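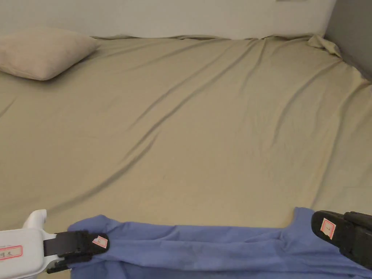 Curkuson project: progress report to Civura
Prepared by Nadège Riviere, data collection lead
2021-03-12

Where we stand

The bedroom sessions are under way and going better than I dared hope when we wrote the proposal. We have 300 recorded runs of cloth handling on a bed, and 200 of those have passed review and gone to Po-yen Chuang for training. The remainder are waiting for review, which Mitiku Nigatu and I do together at the end of each working week.

As agreed in the plan, all of this is done with the pair of hand-held grippers and a head-level view. The person collecting works both grippers directly, so every run carries the small adjustments people make without thinking: a second pinch when the first one slips, a little tug to find out which layer has been caught. Po-yen is very happy with these. The early tabletop runs had almost none of them, and the model trained on tabletop runs alone froze as soon as a fabric edge folded under itself.

What we are collecting

Each run is one short job with a piece of fabric: take hold of it, spread it, fold it, or move it across the mattress. We started with plain rectangles and moved on to softer, less predictable pieces. Bastien Besnard wrote the task cards and keeps changing them, which drove me a bit mad in the first weeks (he will forgive me for saying so), but the variety is paying off. Starting positions are now spread much more evenly over the bed, and the left and right grippers get a fairer share of the leading role.

We also decided to leave the fitted sheet wrinkled between runs. Hervé Maillard argued for this from the beginning and I was against it, thinking the creases would confuse the model about where the cloth ended. He was right! With a flat sheet the model learned to lean on the smooth background. With creases and bunched corners in view it has to pay attention to the cloth itself, and on our held-out runs it now finds a usable grasp point far more often.

The bed layout is simple and we have kept it that way: khaki sheet, a pale pillow up at the back in the left corner, walls on two sides, grippers coming in low from the near side. Blue cloth stands out well against the sheet, so reviewers can check a grasp quickly.

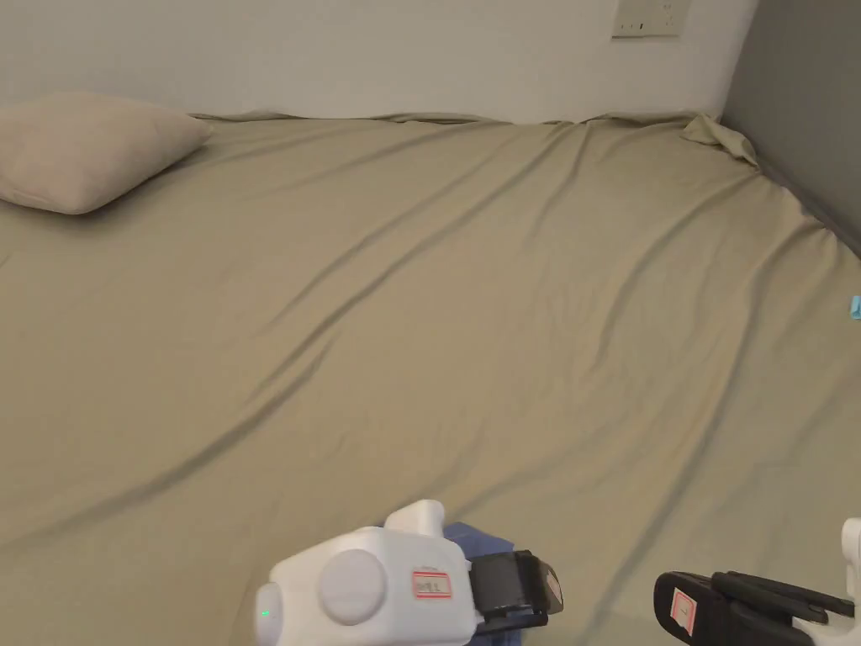 Problems and fixes

Timing between the two grippers drifted during long sessions. Drondeck sent us a software update, and we now restart both units before each block of runs. I have not seen the drift since, but Mitiku is still checking for it.

Reach across the bed is harder on people than we expected. Leaning over a mattress with a gripper in each hand is tiring, and the runs get sloppy. We cut each block to 40 minutes, with a proper break after it.

Labeling was slower than planned. Some runs contain several attempts at the same grasp, and our first guide did not say whether to mark them as one action or many. Po-yen rewrote that page and we relabeled the affected runs.

Next steps

We want to add sessions in 2 more bedrooms, both in the Szénási building, with different bedding and different light. Bastien has new cards ready for pillowcases, and I am really looking forward to those, because getting a gripper inside an opening is a whole new kind of problem for us.

The second training round starts once the pending runs are reviewed. Po-yen will send you the results with a short note on where the model still fails. We expect folding to lag behind spreading for a while.

Spending is in line with the budget, and the full collection should be finished in August. The one request we have is to move part of the unused travel money to labeling hours. Hervé has sent the form separately and can answer questions about it.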